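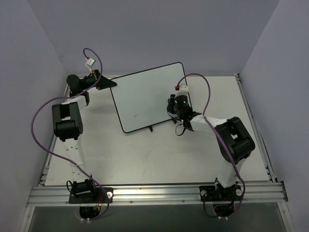 How many demonstrations does a wiping policy need before it stops missing strokes? Fewer than we expected, provided the starting positions are varied on purpose.

3.2 Collecting the Nisbet set

We gathered 1337 two-arm demonstrations of whiteboard erasing, all by teleoperation. Of these, 678 begin with the board turned away from square, and it is this half that we are most excited about. Policies trained on the straight-board half alone did well on straight boards and fell apart at small angles. Mixing the two halves fixed most of that, and the gain showed up early in training - a very pleasing thing to watch on a Friday afternoon.

Each episode was capped at 3000 control steps. Operators were told to pause briefly after each grasp, so that the wrist view holds a few still samples of the held object between the fingers (Figure 2). These samples turned out to be worth a lot. When we dropped them, the policy often began its stroke with a poor grip and had no way to notice. 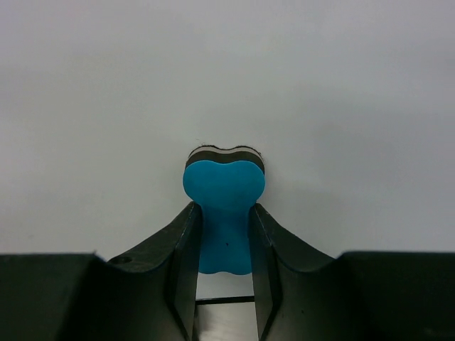 Figure 2. Wrist view, with a small blue-faced object held between the two fingers.

One operator at the Jorkard site remarked that the pause felt unnatural at first and that the urge to rush came back late in every session, so we now show a soft on-screen timer. We discarded 129 further recordings in which the pause was skipped; they are not part of the total given earlier.

Labels were added in Trarnirero, our annotation tool, with one tag for the grasp, one for each stroke and one for the release. Section 3.3 covers how the tags are used to balance batches.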